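Seasonal Tour Leader, Festivals and Culture - Waretti Valley

Waretti Journeys, Ploltcombe office

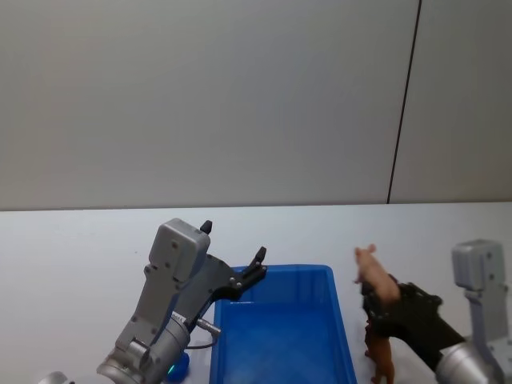

We run small group trips timed to the village festivals of the Waretti valley, and we need two tour leaders for the coming season. The season opens in February with the lantern nights at Pollora and closes after the harvest dances. Leaders work three trips each, with a week off between trips.

Groups are small and most guests are over 50. Many have traveled widely and come with a lot of questions. You don't need to know the valley already, but you do need to be willing to read up on it before you start. We send a reading list with the contract.

What you will do

Meet guests at the Sithole bus station and stay with the group until departure.
Walk with the group to the festival grounds. The longest walk is the Pollora ridge path, which tops out at 3,094 meters.
Explain the dances, the masks and the order of the ceremonies, working alongside a local guide.
Make sure guests follow the rules on photography and dress. These differ from one village to the next.
Keep the trip accounts and send them in within three days of the trip ending.
Deal with missed buses, lost bags and upset stomachs.

What we ask for

At least two seasons leading groups, in any country.
A current wilderness first aid certificate.
Good spoken English. A second language is useful - tell us which one and how well you speak it.
Comfort with early starts. The mask dances at Sithole begin at 5 a.m. and guests need to be seated before then.

Pay and conditions

Pay is $161 per day on trip, plus one paid preparation day before each departure. Meals and lodging are covered while you are with a group. Lodging is in family guesthouses and you may have to share a room with the other leader. We pay for travel from Ploltcombe to the valley and back, but we do not cover flights to Ploltcombe.

How to apply

Send a resume and a one-page letter to Siyabonga Zulu, Trips Manager, at the Ploltcombe office. In the letter, tell us about a festival or public celebration you know well and how you would explain it to a guest seeing it for the first time. Please leave out general statements about loving travel.

Interviews are by video call and take an hour. Applicants who have worked with us before should apply in the same way - we do not keep old files.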